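Natby Household Vocabulary: data card

Version note: Wed 12 June. Maintainer: Traian Nistor.

Summary

Natby is a bilingual word list of everyday household terms, with short usage sentences. It was compiled for people who build spelling checkers, dictionaries and reading aids. The list holds 2000 headwords. Each headword has a part of speech, a plain definition, at least one usage sentence and a region code.

Files

headwords.tsv: one headword per line, tab separated, UTF-8, no byte order mark.
sentences.tsv: usage sentences keyed by headword id.
regions.tsv: region codes and their long names.
changes.txt: edits by release, newest first.

Line endings are LF. Fields never contain tabs. An empty field means the value was not collected; a single hyphen means it does not apply.

Topic groups

Every headword belongs to exactly one topic group. The largest is kitchen and table, followed by cleaning, bedding and storage. Terms that fit two groups (basin, cloth, rack) go to the group in which they appear most often in the sentences file. The alternate group is recorded in the column alt_group.

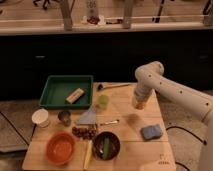
Tabletop with household items, topic group "kitchen and table".

Collection

Headwords came from two sources. The first was the Jurkilley glossary, a typed list with 170 entries that had no definitions. The second was a set of written questionnaires returned by 56 respondents. Respondents were asked to name objects by room, then to write one sentence per object as they would say it at home. Spelling was left as written in the column raw_form and normalized in the column form.

Sentences shorter than three words were dropped. Sentences containing a personal name had the name replaced with the token NAME before release. The replacement was done by hand and checked by a second reader.

Annotation

Part of speech follows the Sârbu tag set, with one change: verbal nouns are tagged N. Vessel terms caused the most disagreement. Annotators split on cup, mug and beaker where the respondent gave no material or size. The current rule is to keep the respondent's word and set the flag vague=1. Tray and dish are separate headwords and are not linked as synonyms. 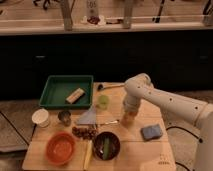

Green tray with raised sides, headword "tray".

Some 200 entries carry the vague flag. Users training a classifier on the definitions should filter these out or treat them as a separate class. The flag is stable across releases and is never removed without an entry in changes.txt.

Loading

The Trorar reader loads all three tables and joins them on id. Run trorar load natby/ from the parent directory. Any TSV parser will also work if quoting is turned off. With quoting on, sentences that contain an inch mark will swallow the following line.
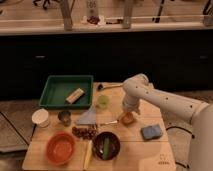

Region codes are two letters and are assigned by where the respondent learned the word, even if they later moved. Entries taken only from the glossary have the code XX. Do not read XX as a region.

Known issues

Bathroom terms are thin and mostly come from one region.
Plural forms are missing for mass nouns used as count nouns.
The March release had duplicate ids in sentences.tsv. Use a later copy.

License

Free for any use with attribution. Corrections go to the maintainer as a patch against headwords.tsv, one headword per patch.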